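Levberg Lodge Hall Records, README

Welcome, and thank you for taking an interest in our old lodge papers! This folder holds the typed-up minute books, member rolls and supper lists of the fraternal lodge at Levberg, at the upper end of Wuvuvdale, and we hope it will be useful to family historians, to other lodges, and to anyone who simply likes reading what people got up to of an evening.

Last updated March 17, 2022.

What you will find

minutes.csv has 305 meetings, one to a row, with the date, the officers' titles and a short summary.
rolls.csv lists members by the year they joined. There are over 800 entries, and a good many are the same man spelled two ways, so please be patient with it.
suppers.csv covers the November installation suppers, menus included where the secretary bothered to write them down (he was very fond of noting the pudding).
scans is a folder of 12 page images, for anyone who would like to see the handwriting.

How it was made

We typed everything straight from the books, keeping the old spelling and the crossings-out. Square brackets mean we guessed a word. The books came to us in a trunk from the Plattner building when the lodge moved to its present rooms on the old Posta road, and 6 of them had lost their covers along the way.

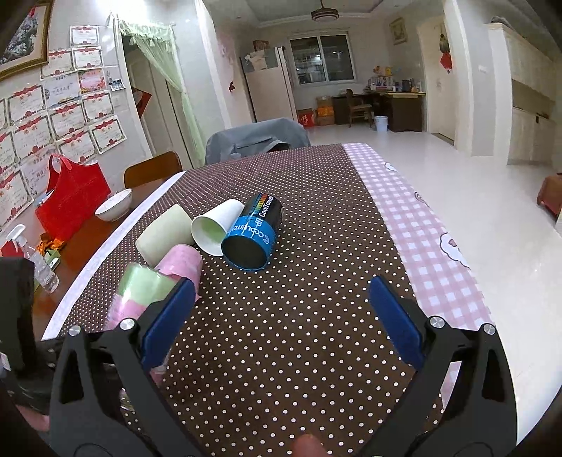 Ritual wording has been left out at the lodge's request, and a row with a gap there says "closed" in the summary column. Sick-fund payments are given as totals only, with no names attached.

Known problems

Dates in the second minute book run a month ahead of the rolls, and we haven't settled which is right. "Bro. Sec." can mean two different officers in the same year.

Using the files

Please copy, share and correct them as you like, and mention the Levberg hall records when you do. Corrections are very welcome, with the book and page if you have them.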